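Can a Dumb Model Beat the Closing Line? My Stats Project, Written Up

So my plan in November was simple. I wanted to see if a really basic model could pick college hockey totals (over or under) better than just going with whatever the closing number leaned toward. I'm a hockey person and I figured I'd be good at this. I was okay at it.

I pulled 2409 games from the Prernirach archive, which is free if you sign up with a school email. A bunch of them had no closing total listed, so those got tossed early on. Then I held back 256 games for testing and promised myself I wouldn't peek – I didn't, and it nearly killed me.

The model only knows three things: goals per game for each team, days of rest, and whether the backup goalie started. I tried adding travel distance and it made everything worse, so out it went. All the fitting was done in Istano, the stats package we use in class. It crashed on me a lot until I cut the history down to the last 8 games per team.

On the test set the model was barely better than a coin flip. It did best when a backup was in net, especially at Grastmont, where the overs kept hitting. I ran fake bets with a pretend bankroll of 600 dollars, flat stakes, standard price on both sides. By the end I was down a little, because the bookmaker's cut ate the small edge I had. Ouch!
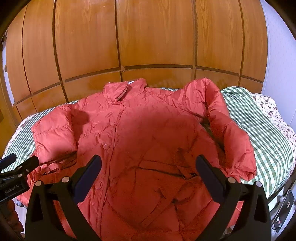 One reader of my draft wrote back that the backup goalie thing could just be the schedule, seeing as backups mostly play the second night of a back-to-back, when everybody's tired and sloppy. Fair point, and my rest variable should have caught that but I only coded it as a plain number of days. I'd split those games out next time.

I'd also grab opening totals along with the closing ones. Prernirach has them for the newer seasons only, so the sample would shrink a lot.

11 April 2025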